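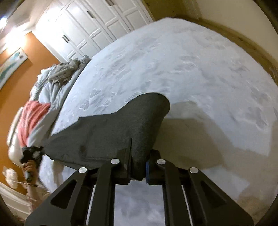 Why does my Joria mattress pad controller keep flashing and shutting itself off after a few minutes?

A flashing light followed by a shutoff usually means the controller has lost its connection with the pad, and nine times out of ten the plug at the foot of the bed has worked itself partway out. Unplug from the wall first, then take that plug out completely, check it for lint, and push it back in until you feel it click.

Ticket status: Solved
Product: Joria heated mattress pad, queen, two controllers
Opened: Aug 7, 2024
Handled by: Tiago Paiva, Bruvska Home Support

Customer's message

Hello, I hope this is the right place to write. I know it's a funny time of year to be asking about a heated pad, but my husband keeps the air conditioning so low that I run my side all summer long (only on 2, I'm not a monster). We bought it in March and it was wonderful. Then last week I washed it, put it back on the bed, and now my controller comes on, glows for 6 minutes, and starts to flash. His side is fine, naturally, and he never even turns it on. I've tried a different outlet. I've also tried being nice to it. Please help!

Reply from Tiago

Thank you so much for writing, and for mentioning the wash, that's a very useful thing to know. Would you try a few things for me, in this order?

Unplug the whole pad from the wall and leave it for 30 minutes.
Pull both controller plugs out of the pad. Look into the sockets with a flashlight for lint or any dampness.
Swap the controllers, so that his is plugged into your side and yours into his.
Plug back in, set both to 2, and write down which one flashes.

If you see any scorching or smell anything odd, please stop right there, leave it unplugged, and let me know.

Customer's reply

Well, I did all that, and now it's his controller flashing on my side, and mine is perfectly happy over on his. So the controller is all right? There was a bit of fuzz in the socket but I didn't see anything burned. I dried the pad on the line, by the way, the way the Cardoso one we had before said to. That one lasted us 9 winters, bless it.

Reply from Tiago

Nine winters is a good run for any pad! You're right, your controller is in the clear, and the trouble stays with the socket on your side. Line drying is fine for the Joria too, but the sockets hold water much longer than the fabric does. Please leave the pad off the bed, unplugged, with the socket facing down in a warm room for two full days. No hair dryer, please. Then try it again laid out flat.

Customer's reply

It's working! I gave it an extra day to be safe, and it ran all evening on 2 without a single flash. I've told my sister, who has the Jidimska one and washes everything twice.

Closing note

Fault code 91 on controller, left side only. Cleared after drying the socket. No parts sent. Customer asked to write back if the flashing returns, in which case replace the pad under warranty and keep both controllers.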